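Local Government Finance, week 6: ring-fenced money and how it gets out of the ring

These notes go with the Tanddale reading. Bring the reading. The last group didn't, and we spent most of the hour on what a ring fence is.

## What a ring fence is

A ring fence is a promise attached to a sum of money. A higher tier of government hands the sum to a lower one and says it must be spent on a named purpose or a named group of people. The lower tier says thank you and opens a spreadsheet.

Fences come in 2 strengths:

- **Statutory.** The purpose is written into an Act or regulations. Spend it elsewhere and the payment is unlawful.
- **Conditional.** The purpose is in the grant letter. Spend it elsewhere and you may receive another letter.

Most of the money you'll meet in this course is of the second sort.

## The Tanddale case

Tanddale received a grant of 623 million for housing and schooling in its poorest districts. Within the year, 375 million of it had been booked against the new ring road and the stadium approach at Filness. The defence, when the assembly asked, was that poor people also use roads. Read the exchange on this carefully. It is a better argument than it sounds and a worse one than the minister thought.

Note the order of events. The transfer was made in November, after the main budget debate and before the mid-year review, when attendance in the chamber was thin. The reply admitting it came 21 weeks later, in answer to a question about something else.

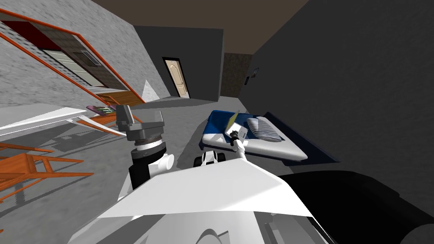

Diversion is seldom a matter of someone carrying off a bag of cash. It is nearly always done by classification: a line of spending is given a new heading, and the heading happens to match the grant. Take something as plain as the low bed with the blue blanket and the striped pillow. In a hostel budget it is furniture. In a health budget it is capacity. If the hostel is in a poor district it is welfare, and if officials sleep in it during a sporting event, it can still be welfare provided the form was filled in first. The bed itself has not moved an inch.

## Three tests

Use these in the essay, and say which one you are using.

1. **Purpose.** What was the money meant to achieve, in the words of the grant?
2. **Benefit.** Who gains from the spending, and would they have gained anyway?
3. **Addition.** Did total spending on the target group go up? If the grant came in and the ordinary budget went down by the same sum, the fence is intact and the field is empty.

Tanddale fails the first and argues about the second. Hardly anyone in the debate mentions the third, so there are easy marks in it.

## Putting it back

Governments that admit a diversion usually promise to restore the money. Ask from where, and by when. In Laltora the restored sum was taken from the following year's grant to the same fund, which satisfied everybody except the fund. Lüthi's chapter sets out the accounting entries. It is dry, but the table at the end is worth the walk.

## For the seminar

- Find one grant letter from your own area and mark every "should" and every "must".
- Decide whether the Filness road could have passed the benefit test with better paperwork.
- Draft a question to the minister that can't be answered with the word "efforts".

One page is enough. Please don't send me slides.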